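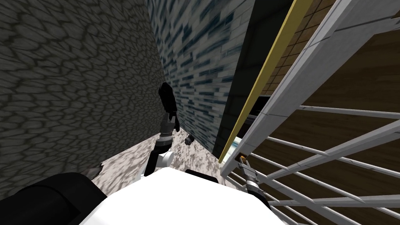

Tips for planning two-arm jobs in a practice kitchen

Last updated: August

I do all my rehearsing in Unura, with the Vaden planner running alongside, and over the months I've gathered a few habits that I'm very happy to pass on.

1. Start with the walls. In a tight corner like mine, with stone on one side and pale brick ahead, give the planner simple flat walls and save the pretty stonework for looking at.

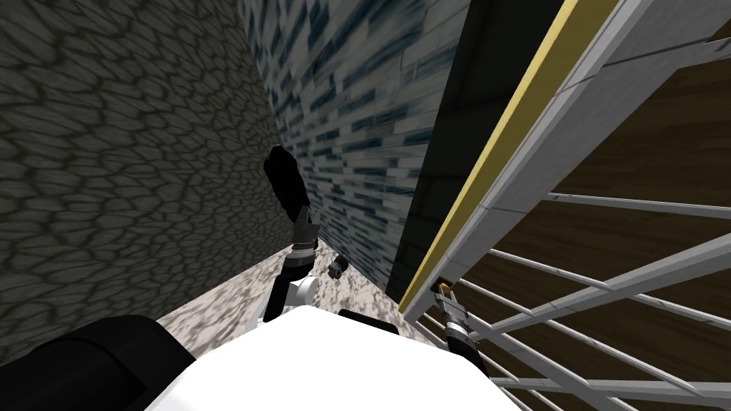
2. Plan one arm at a time. Let the left settle, then treat it as an obstacle for the right — it's slower, I know, but so much easier to untangle when a path fails! I allow 600 tries before I move the body instead.

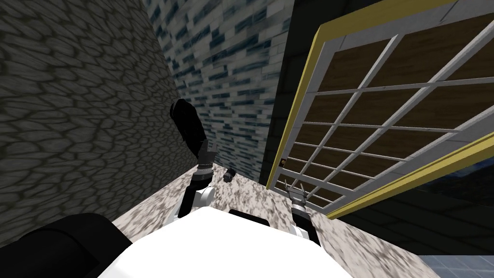 Should I use the same safety gap everywhere?
A wider gap suits open space, and a smaller one is kinder near rails and bars. I keep 41 mm for the first and 18 mm for the second.

3. Save the random seed with every run, along with the start pose of both arms (a plain text file will do nicely). When a plan goes wrong you'll want to play the very same one again,
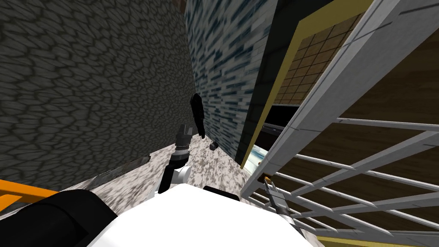 and it's a great comfort to change one setting, run it once more and compare the two logs over a cup of tea.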